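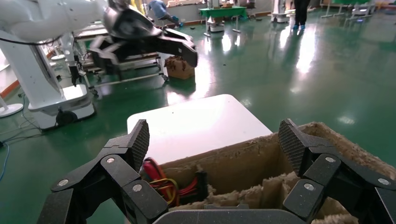 *Cardboard box with a beige fleece-like lining*

**Reusable packaging** is packaging made or kept for more than one use. In Australian warehousing the term covers crates, trays and drums, as well as fibreboard cartons retained after their first delivery.

## History

Organised carton return in the Plornbridge district began with the Santoro cannery, which paid growers a small deposit on each carton brought back flat. The scheme handled 556 cartons in its first season. A second depot opened at Stisville 18 months later — by then the deposit had been replaced by a credit against freight.

## Partitioned cartons

Interlocking dividers keep glassware and small parts apart in transit. Mancuso distinguishes fixed from removable partitions.

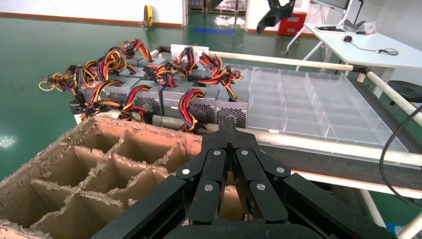
*Open carton with cardboard grid dividers, the edges frayed*

Repeated handling weakens the rims first. The Risidura grading scale has nine classes, the lowest of which is reserved for pulping.

## References

- Mancuso, Giorgia. *Cartons and Their Return*, ch. 9.
- Sầm, Ngân. "Deposit Freight in Plornbridge".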